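Small screws, seeds and other little things: how I keep them in order

Home > Tips > Workshop and shed

By Thảo Cao, 28 April 2019

When we moved into the house in Makley, the former owner left us a shed with 43 jam jars in it. Every jar had a mixture inside: screws, hooks, washers, old keys, pieces of curtain rail. My husband Trí wanted to throw away everything. I did not want it, so I spent a good part of the spring on sorting, and I learned some things which I write down for other people with the same problem.

Begin with the big groups. Do not try to sort by exact length on the first evening, you will become tired and stop. I made only four heaps: wood screws, machine screws with nuts, nails, and "other". The last heap was the biggest and this is normal.

Work on an old bath towel. On a bare table the small pieces roll away and you will find them with your foot. A light-coloured towel is best, and when you finish you can take the four corners and pour everything that remains back into one jar.

A magnet in a plastic bag saves much time. Put the magnet inside the bag, move it over the heap, and the steel pieces stick on the outside. Then turn the bag inside out over the pieces and take the magnet away. Brass and aluminium stay on the towel. Please keep the magnet far from bank cards, I lost one in this way.

For storage I tried several things. Jars are good for nails and for anything that you have in large quantity, and they keep out the damp if the lid is still tight. For small quantities they are not so practical, you must pour out everything to find one washer. Here flat trays with divisions are much better. You can buy them, but also the plastic trays from biscuits and chocolates are useful if they are not too soft.
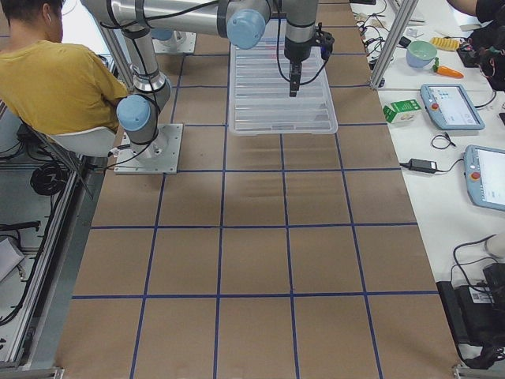 Wash such trays with warm water and a little washing-up liquid and let them dry overnight before you put metal inside. Even a bit of water in the corner makes rust. If the tray is weak, glue a piece of cardboard under it, cut to the same size. My trays stand in a drawer, so I also put a sheet of paper between two layers.

Labels: masking tape and a pencil. I started with nice printed labels, but the contents change and then you have to scrape the glue off. Pencil on masking tape stays readable for years and comes off in one second. Write the size and not the purpose. "For the kitchen shelf" tells you nothing when the kitchen shelf is gone.

Rusty screws can be saved when the rust is only on the surface. Leave them in white vinegar for one night, rinse, brush with an old toothbrush, and dry them immediately in a warm place. After this one drop of oil in the jar, and shake. If the slot is already damaged, let it go - a bad screw costs more time than a new one.

The same trays I use in April for seeds. One division for one sort, with the name on a small paper inside. My neighbour Comfort Sulemana keeps hers in old envelopes in a shoe box, and this works too, but you cannot see what you have left. Beans and peas must be fully dry or they get mould.

At the end I had 28 jars less and one full drawer. The heap "other" is still there, in a biscuit tin on the top shelf. Last week I found in it the right hook for the bathroom door.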